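Brulora river crossings dataset, readme
Version 4, 8 September 2018

What's in here

Records of places where the proposed Kistar to Dredberg gas main would cross water. Streams, ditches, field drains, one canal, lots of wet ground that isn't on anybody's map. 1,863 rows in the main table. Put together from the planning papers, the old survey sheets and our own walks along the route.

If you only want the crossings and don't care about the rest, open crossings.csv and ignore everything else.

Files

crossings.csv - one row per crossing per route version, so the same ditch can appear more than once
routes.csv - the route versions, 11 of them, with the name used in the planning papers and the name we use
samples.csv - water samples, see further down
parishes.csv - lookup, parish code to parish name
notes.txt - free text, messy, keyed on crossing_id

Columns in crossings.csv

crossing_id: text, never reused. Gaps in the numbering are deleted duplicates.
route_id: matches routes.csv
parish: code, see parishes.csv
water_type: stream, ditch, drain, canal, wetland, unknown
width_m: bank to bank in metres, one decimal. Blank means not measured. A zero means a drain in a pipe, don't average over those.
method: what the planning papers say they'll do, open cut or bored. Blank if they don't say.
source: papers, survey or walk
supply: yes if a household takes its water from it downstream, no if we asked and they don't, blank if we haven't asked. Please don't treat blank as no.
checked: yes or no

How it was made

Papers first. The route maps came as scanned sheets, so the lines were traced by hand over the parish maps and the crossings read off where line met water. Tracing error can be a field's width in the worst sheets (the Vasiliu valley ones, which were scanned crooked). Then the survey sheets, to pick up drains the company maps leave out. Then walking. The walked rows are the ones to trust. Width was taken with a tape where we could get to both banks and by eye where we couldn't, and no, the table doesn't say which, should have been a column from the start.
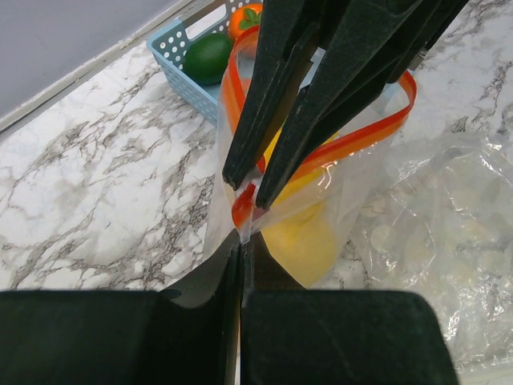
Water samples are a side table, 59 rows, all from the March walks. Taken at crossings marked supply = yes and at a few others on the same stream for comparison. Turbidity, conductivity, nitrate, pH. One bottle per visit, rinsed in the stream first, labelled on the bank. Each bottle had the crossing_id written on the label again in case the first one smudged. Where the two labels disagreed the row was dropped. Nitrate was done with test strips and is only good for telling high from low. Don't quote it to a decimal place, we've seen that done already.

Things that are wrong or odd

- Route G and route H are the same line between Dredberg and the canal. Counting crossings across both will double up. Filter on route_id first.
- "wetland" was added as a type in version 3. Before that wet ground went down as ditch or unknown. Most have been put right, not all.
- Two parishes changed their boundary part way through. parishes.csv uses the new one.
- Dates in notes.txt are in whatever form the writer liked.
- Some walked rows have no width becuase the landowner let us look but not go in.
- Route K has no methods at all. The papers for it don't give any.

What's been left out

House names, owners' names, phone numbers. Positions of private wells and springs are not in the public files and won't be. If you live on the route and want your own rows, ask and you'll get them. If something of yours is in here and you want it out, same.

What it's good for

Comparing routes by how much water they cross. Checking a parish before a meeting. Finding crossings that the planning papers miss (source = survey or walk with no matching papers row).

What it isn't good for

Working out flood risk. Anything legal without going back to the orignal sheets. Saying the water is clean or dirty, one month of samples can't tell you that.

Changes

v4: samples.csv added. Route K added. Supply column split out of the notes.
v3: wetland type. Parish codes fixed.
v2: survey sheets merged in.
v1: papers only, please stop using this one, there's a copy going round with the widths in feet.

Using it

Free to use and pass on, say it came from the Brulora crossings dataset and give the version number. If you fix something send the row back with the crossing_id and what you changed. A spreadsheet is fine. Photos of a printout are less fine but we'll take them.

Still to do: measured / by eye column for widths, the rest of the Vasiliu valley walks, autumn samples if we get enough bottles.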